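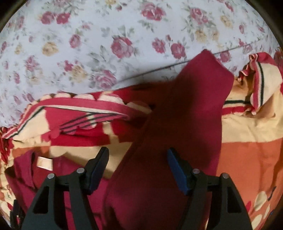 July, handheld gripper no. 2, bedding set

Started 9:40. Valter reported fingers closing off-center on thin cloth. Confirmed on the bench: left finger reaches the midline first and pushes the fabric over before the right one arrives. Not visible on rigid objects, which is why the block test passed.

Backed off the screws on both fingers, two per side, cleaned the seats, refitted with the finger pads closed on a 2 mm shim. Left finger had crept outward at the top screw. Thread locker was missing there. Applied medium strength to all four, marked with paint pen. Leave overnight before any hard pulls.

Pads: left and right both wiped with alcohol. Left is darker than right, with only a little blue still showing at its edge. Grip on cotton is fine, so not changing it yet. Yiğit has spares in the Unlow drawer.

Cloth check on the bed: dark red cloth laid over the floral sheet and the patterned quilt, pads either side of a fold. Bed is better than the bench for this because the surface gives. Watch the quilt ruffle — if the finger tips go in too low they take the trim along with the cloth. Keep the tips just above the quilt and let the fold stand up between them.

Width encoder re-zeroed after the refit. Closed reads 8 counts, open reads 166. Old open value was 119, so any log from before today needs the old calibration file. Gøran to tag them in Wollurau.

Open: lens focus not touched. Trigger spring feels weak near full close, ask Ebere if the Bradiveck one fits.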